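Folding Laundry the Hard Way: An Afternoon With the Sevent Robotics Club

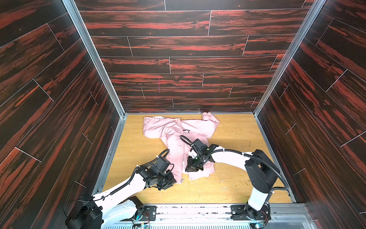
2 min read

By Kittipong Khamphan
19 May 2019

14 comments | 63 shares

I own one pink jacket and I fold it badly, so I had a personal stake in visiting the Sevent club. Their student project is called Zunivness -- two robot arms, one piece of clothing, and a lot of arguing.

Ngan-ling Ko, the team captain, let me pull up a stool next to the box where the arms work. She picked the jacket job herself back in November.

"Everybody wanted to do towels," she told me. "Towels are rectangles! I said, fine, but who's going to clap for a rectangle?"

The hem is where most attempts start. Both arms go in low, one on the body near the zipper and the other pinching up a fold of fabric. I asked what's so tricky about that and got a laugh from Chia-hao Fu, who writes most of the code.

"The zipper is stiff and the rest is floppy," he said. "So you pull on one side and the other side does something you didn't ask for. And sleeves, oh man. I dream about sleeves."

The club has logged 887 tries so far, and Chia-hao keeps notes on the bad ones (my favorite just says "burrito"). They'd like to hit 200 clean folds before the Wirkutar student meet, and when I asked how close they were, he changed the subject to snacks.

Kazuhiro Sasaki looks after the hardware, cables included. He spent a whole month on the grippers.

"Squeeze too hard and you drag the whole jacket," he said. "Too soft and you get air. I practiced with my own fingers on the bus, and people moved seats."

I wondered if any of them fold their own laundry at home now. Ngan-ling shook her head right away.

"My mom asked me the same thing," she said. "I told her to wait for version 2."

We use cookies to improve your visit. By continuing to browse, you accept our cookie policy.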